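Ferorby Town extend goalkeeper's contract and confirm summer plans

Ferorby Town Football Club has agreed a new contract with goalkeeper Jamshid Kermani that will keep him at the club for three more seasons. His previous deal was due to run out at the end of July.

Kermani joined Ferorby from Skesgate Rovers, first on loan and then on a permanent transfer. He became first choice in his opening season and has kept the place under two head coaches. The new agreement replaces the remaining weeks of his old one and includes an option for a further year, which the club can take up if he plays in at least 50 league matches over the term. Other financial details will not be released.

"I wanted to stay and the talks were short," Kermani said. "We finished the season well, and I would like to start the next one the same way. My family is settled in Ferorby and so am I."

The club has also confirmed that defender Pinto will return to Skesgate after his loan. Ferorby had an option to buy but did not use it. The two clubs remain in contact about a possible second loan, and no decision is expected before preseason.

The first team will report back in July for medical checks and fitness tests. A week of training at the Gellow sports center will follow, with two practice matches to be played behind closed doors.

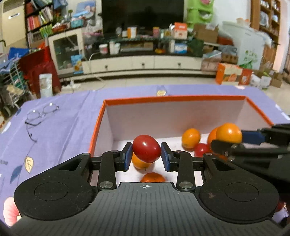 Season tickets go on sale at the start of July. Current holders can keep their seats by renewing at the stadium office or by mail. Around 500 seats in the East Stand will be offered to new buyers once the renewal period has closed. Prices for adults and children are unchanged.

The first home match will be a friendly against Skesgate Rovers, with kickoff at 3 p.m. Season ticket holders will be admitted free.

Media requests should be sent to the Ferorby Town press office, extension 377.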